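Okay, a few of you asked how the linen cupboard thing ended, so I'm going to do a thread. Get a cup of tea, it's long and most of it is about tea towels.

Background for anyone new: we moved into the Todwood place in December and I decided that before a single box of linen went upstairs I'd go through all of it. Every sheet, every napkin, every mystery square of fabric. I thought it'd take an evening. Ha.

I have been carting some of this stuff between houses for my entire adult life. There was a fitted sheet for a bed size we haven't owned since uni. There was a tablecloth with a candle burn I remember making!

So, rule one, and I stole this from my aunt: if you wouldn't put it out for a guest and you wouldn't use it to mop up after the dog, it goes. Sounds obvious. It got rid of more than half of the pile, and I only cried over one pillowcase.

Rule two is mine. Everything you keep gets washed before it goes away, even if it's clean. Cupboard smell is real and it travels. I did the lot at 60 with half a cup of washing soda and no softener (softener makes towels slide around instead of drying anything, I will not be debating this).

Someone asked about yellow fold lines on old cotton. Long soak in oxygen bleach, overnight if you can stand having the laundry tub out of action, then straight onto the line in full sun. Worked on all of mine except one colour-run disaster, and that one was past saving anyway.

Linen: take it down while it's still a bit damp and iron it then. If you've let it go crispy, spray it, roll it up, leave it in a plastic bag for an hour. I used to skip this and just press harder. Pressing harder does nothing except make you cranky.

Now folding. I know, I know. But I've gone from stacks to little upright bundles, like files in a drawer, and I'm a convert. You can pull one out from the middle without the whole tower coming down on your feet.

For a plain square: smooth it flat on something hard first, with your palms, from the middle outwards. Bring one side to the middle, then the other over it, then into thirds from the short end. If it won't stand up by itself it's either folded too loosely or it's a very tired piece of cloth.
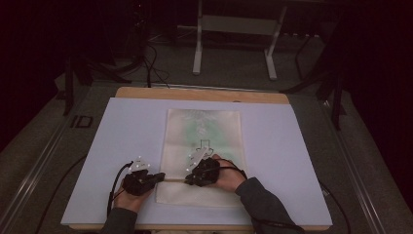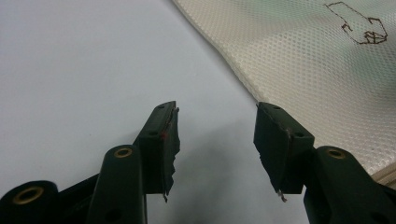 Cloth in hand in the first one, pale tabletop in the second.

Please, please fold on a table and not on the bed. A bed has no opinion about where your corners are. I did mine on the bed for years and wondered why nothing ever lined up.

Napkins are the exception. I fold those in four and leave them flat, since they get creased at the table anyway and I like a soft edge.

Fitted sheets: I have watched every tutorial going. Tuck the corners into each other, make something vaguely rectangular, hide the ugly side at the back. Done. Moving on with our lives.

Storage! I bought four of the shallow Zavton baskets and then took two back, they were too deep front to back for our shelves and the door wouldn't shut. MEASURE WITH THE DOOR CLOSED IN MIND. I'd only measured the shelf itself, like a goose.

The Kadrić shelf liner, on the other hand, I'd buy again tomorrow. It's only paper but it's thick, and it doesn't curl up at the front the way the cheap roll did. Cuts fine with kitchen scissors.

Lavender bags: lovely, but they do give up after a while. Squeeze them every so often and swap the filling when they stop smelling of anything. Mine come from the Gadadia market, from the stall near the honey people.

Labels, I went back and forth. In the end I did the shelf edges and left the baskets plain. "Single", "Queen", "Table", "Rags". My partner still puts queen sheets on the single shelf, so make of that what you will.

Oh, and the rags. Keep a proper rag bag! Old flannelette is the best window cloth you'll ever own. Cut it up on the day you decide, though, or it'll creep back into the cupboard pretending to be a sheet.

Grand total for the whole project, including the two baskets I kept, the liner and the washing soda: $98. I'd budgeted $100 so I'm feeling very smug.

Next up is the towel shelf. I've been avoiding it. If anyone has a favourite way of getting the scratchiness out of line-dried towels without a dryer, put it in the replies, I'm all ears.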